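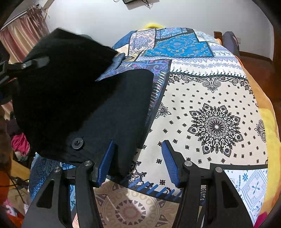 The Auditory Timing Laboratory at Drirkdale is recruiting adults for a study of how the brain follows a steady beat when part of the beat is removed. Participants listen to rhythms, tap along with them, and on one visit have their brain activity recorded by EEG. Clothing matters more in this work than most people expect: a black garment with a raised-rim button near the hem is fine for the questionnaire visit, but for tapping visits please choose something without buttons at the cuff, as they knock against the sensor plate and register as taps. Read the whole call before applying. Most applications we turn down fail on a point that is listed in it.

Background

When a regular pulse stops, most listeners continue to feel it for some seconds. Tapping shows this on the outside, as people keep time through the silence and drift at different rates. EEG shows a related pattern in the electrical activity recorded at the scalp. Earlier work in our laboratory used short silences only. The present study uses longer ones, and asks whether the rate of drift in a person's tapping can be predicted from the recording made while the same person sits still and listens.

We also want to know whether practice changes the result. For that reason half of the participants will complete a home listening program between visits and half will not. You can't choose your group. Allocation is made by computer after the first visit, and the staff who run the EEG session are not told which group you are in.

Who can take part

We need 80 participants. You may apply if all of the following are true:

You are between 18 and 46 years old on the day of your first visit.
You have normal hearing in both ears. We test this on the first visit.
You are right-handed for writing.
You can read and follow instructions in English.
You can attend all three visits at our Stedton site.
You have a phone or tablet that plays sound through wired headphones. Wireless headphones add a delay that varies from one model to another and can't be used for the home program.

Musical training is neither required nor a reason for exclusion. We are recruiting equal numbers of people with more than six years of formal lessons and people with less than one year. People in between are not eligible for this study, but may ask to be placed on the contact list for later work. Self-taught players should apply and describe their playing in the free text box. Dance training counts as musical training here if it included regular classes in tap or another percussive form.

You should not apply if you have a history of seizures, a diagnosed hearing disorder, constant tinnitus, an implanted electrical device, or a current injury to the right hand or wrist. Regular use of medication that causes drowsiness is also an exclusion. If you are unsure whether a medication counts, give its name on the form and the study nurse will reply.

What the visits involve

Visit 1 lasts 90 minutes. It consists of consent, a hearing test, a questionnaire on musical background, and a short rhythm test in which you judge whether two patterns are the same or different. The hearing test is done in a small booth with the door closed. Anyone who finds closed spaces difficult can ask to see the booth first.

Visit 2 lasts two and a half hours, including preparation. You will wear a fabric cap holding 43 electrodes. A water-based gel is placed under each one with a blunt syringe. It doesn't hurt, but it leaves residue in the hair. There is a sink, shampoo and a dryer next to the recording room. You will then sit and listen to rhythms in blocks of six minutes, with a pause after each. During the blocks we ask you to keep your jaw relaxed and your feet flat on the floor, and not to nod or tap.

Visit 3 lasts 75 minutes. You will tap with the right index finger on a flat sensor while listening to the same kinds of rhythm. Some blocks are given with sound in both ears, others with a faint vibration from a pad held in the left hand and no sound at all. The vibration pad is a Nakajima unit modified by our workshop. Its strength is set for each person before the first block.

Visits 1 and 2 are at least two days apart. Visit 3 takes place four weeks after visit 2, give or take three days. Please look at your schedule for the whole period before you apply. We can't move visit 3 outside that window, and data from people who miss it can't be used in the main analysis.

The home program

If you are placed in the listening group, you will use an app called Hokex for 15 minutes a day, five days a week, during the four weeks between visits 2 and 3. The app plays a pulse, stops it, and asks you to say whether a later tone fell early, late or on time. It adjusts its own difficulty. It records your answers, the time of each session and the volume setting - nothing else on your phone is read. Sessions can be done at any hour, but not more than one on the same day. Missed sessions are not a problem up to a total of four.

If you are placed in the other group, you have nothing to do between visits. You will be offered access to the app after visit 3 if you want it.

Before each visit

Have no caffeine for three hours beforehand. Sleep as you normally would. For visit 2, wash your hair the night before or the same morning and use no conditioner, oil, gel or spray. Hair extensions, tight braids and some wigs prevent contact between the electrodes and the scalp; contact us to discuss this before booking. Remove earrings and hearing-level jewelry before the cap is fitted. Bring glasses if you use them for reading a screen.

Payment

Participants who complete all three visits receive $300, paid by bank transfer within ten working days of visit 3. Those who stop early are paid for the visits they have completed. Payment doesn't depend on how well you perform or on which group you are in. Parking at the Stedton site is free with a permit, which we send with the booking message. We do not pay for hotel stays.

Risks and benefits

There is no medical benefit to you. The recording isn't a clinical EEG and won't be read by a neurologist, so we can't give you a report on it. The main discomforts are boredom, a mild pressure mark from the cap, and occasional skin redness from the gel. If the hearing test shows a result outside the normal range, we will tell you and give you a printed copy to take to your doctor. You may withdraw at any point without giving a reason.

Data

Your recordings are stored under a code. The list linking codes to names is kept on a separate machine and destroyed at the end of the study. Coded data will be shared with other research groups on request. You can ask for your data to be deleted up to the date on which the link list is destroyed; after that we have no means of finding it.

How to apply

Complete the online screening form. It takes ten minutes and can't be saved part way through. Have your approximate years of musical lessons ready, by instrument. Applications close on 12th April, or earlier if a group is full. We reply to every form within five working days - check your spam folder before writing to ask. People who took part in the short-silence study that ended in January are not eligible, as they have already heard some of the material.

Questions that the form doesn't cover can be sent to the study office at Drirkdale. Please put "long silence study" in the subject line and don't include medical details in the message. If you would like to discuss a condition or a medication, leave a phone number and the study nurse will call you back.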